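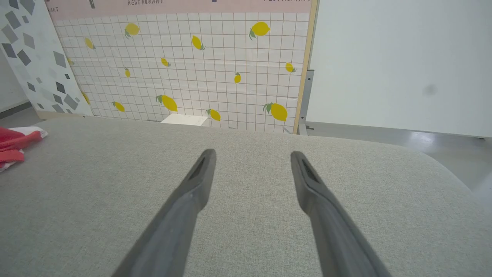 **Why did the garment-handling cell stop in the middle of a session?**

The gripper controller lost track of where its fingers were. It reported them closed on cloth when they had closed on nothing, and the arm carried on with the next move until a torque limit stopped it.

The stop happened on the Tolo arm at our Stirkville site. The task was one the team has run many times: pick a piece of clothing off a cushioned seat, lift it clear and put it down again. The arm came down for the pickup and pressed its fingertips into the upholstery for longer than it should have. The joint torque limit tripped, the brakes set and the session was logged as a fault. Nobody was inside the marked zone. The cushion cover has no tears or pulled threads, and the arm passed its joint check afterward.

Emrys Prothero took over the investigation the same day and has now closed the first part of it.

**What the logs show**

The controller decides whether it is holding something by comparing two things, the finger position and the motor current. If the fingers stop short of fully closed and the current rises, it calls that a grasp. On a table the rule works well. On a soft seat it can be fooled. The fingertips sink a little into the padding, the fabric drags on them as they close, and the current goes up the same way it would with a shirt between the fingers.

That happened here. Two readings in a row met the rule, so the grasp was marked good. The controller then began its lift with a small downward settling move, a holdover from work with boxes. With the tips already in the padding, the move pushed them deeper and the torque climbed to the limit.

A second problem made the first one worse. The finger zero position had drifted by 2 mm. Zeroing is supposed to be done after every finger change, and the record shows the fingers were changed without it. The changeover sheet has a line for the step. The line was blank, and the software did not ask for it.

**Repeating the fault**

Prothero set up the same pickup at reduced speed, with the wrist camera recording and one person holding the stop button throughout. He ran it 8 times with the old settings. The false grasp came back in 4 of those runs, always when one finger was over the garment and the other over the bare seat. With both fingers over cloth it did not appear.
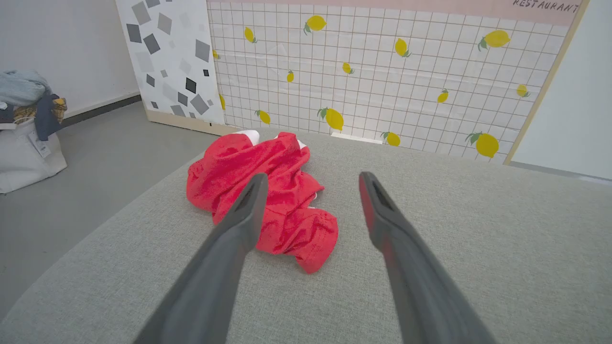 *Gripper fingers at the red garment on the gray seat, one over the cloth and one over bare upholstery.*

The uneven position matters because the finger over the seat meets the drag first. The controller reads one current for the pair, so it can't tell which finger is doing the work.

**What has changed**

- The settling move is off for all cloth tasks.
- The arm will not start a session after a finger change until zeroing has been run and saved. The prompt can't be skipped from the operator screen.
- The downward force limit over padded surfaces has been cut, and the arm now backs straight up when it reaches that limit. Before, it held position with the brakes on.
- A grasp has to be confirmed a second time after a short lift. If the current drops, the arm opens and returns to its start pose.

Operators should update to the current Flanon build before their next session. The version number is on the start screen, under the site name. If the zeroing prompt does not appear after a finger change, stop and call the cell lead. Do not work around it by restarting the controller.

**Still open**

The Nicholas cell uses the same controller with a different set of fingers. It has not shown the fault, but it has not been tested on soft surfaces either. Cloth work there is on hold until it has been. Prothero has also asked for separate current readings for each finger, which would need a new driver board. Pricing is expected in May.

Anyone who has seen an arm press down longer than normal, even without a stop, should send the session log to Prothero. Short holds do not trip the limit and are not flagged, so the fault list will not show them.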